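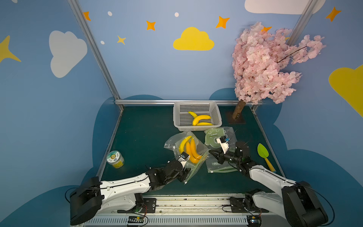

Toy bananas in a clear bag, with more in the white basket behind.

Bagging and Storing Play Food: Common Questions

Last updated January 29, 2022

Which bags should I use for small toys?
Clear ones. Children can find what they want without emptying every bag onto the floor. Printed bags are fine as long as you can still see in. Our Rolteo zipper bags come in packs of 30 and 200.

How many pieces go in one bag?
Up to five pieces the size of a toy banana. Past that, the zipper strains and the bag won't lie flat.

Should I bag everything?
No. Keep some play food in an open basket for daily use and bag the rest. A basket with holes in the sides is easy to rinse and lets washed toys air out.

My toy bananas are different shades of yellow. Can they be stored together?
Yes. Sort by type first. Color only matters if you are keeping sets apart for resale.

Do toys need to be dry before bagging?
Yes. Wash them in warm soapy water, then leave them out overnight – longer if they are hollow.

What about sand toys, such as shovels?
Store them separately. Sand gets into the zipper track and the bag stops closing.

Are the bags safe for toddlers?
Keep all plastic bags away from children under 2, and supervise older children.

Can I pick up an order in person?
Yes, at the Zurnum counter in Wirosville. The counter is closed in August, but online orders still ship.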